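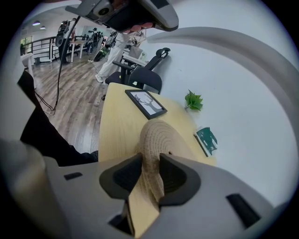 2024-05-13, bench 2, Clullen

Pose tracking first, everything else waits. Pludness build from Friday still drops the wrist pose when the two grippers come close together. Replayed 10 bimanual takes through the offline tracker, same fault in most, always on the approach.

Suspect the map, not the IMU. White walls, few corners, fisheye edges masked too hard. Mask radius was set for the old lens and nobody bumped it. Opened it up, reran: more features held on the desk grain and the ceiling lights, fewer on the wall (no suprise).

Timestamps next. Left stream lags the right by 70 ms on the logger. Constant, so it's an offset and can go in the config. Put it in the Zurkdale yaml under sync, NOT hardcoded in the parser like last time. Colour conversion is still done twice, leave it for now.

Marker detector: ok face on, flips when tilted. Classic planar ambiguity. Added a check against the previous pose, reject if the normal swings more than 66 degrees between frames. Crude but cheap. Need to test it on the soft object takes (hat etc.) where the fingers cover half the view and the tracker leans on the marker more. 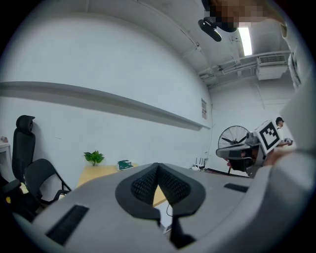 Marker on the second gripper, tilted. Fan and router behind.

Reran the same 10 with offset + flip check + new mask. Relative pose stays continuous through the approach on the ones I've looked at. Haven't gone through the rest. Jitter at close range still there, could be rolling shutter, could be my smoothing window.

Ongart export choked on the new field names, reverted those, kept the values. Whoever owns the schema pls add "sync_offset_ms" so I can stop faking it.

To do
- moving objects in the background: mask people out before feature matching, compare
- gripper width calibration, rerun before the next lot of takes
- fan blades giving junk features? check
- push branch, tests are red on the parser, not my change I think
- back up the raw logs before cleaning the scratch drive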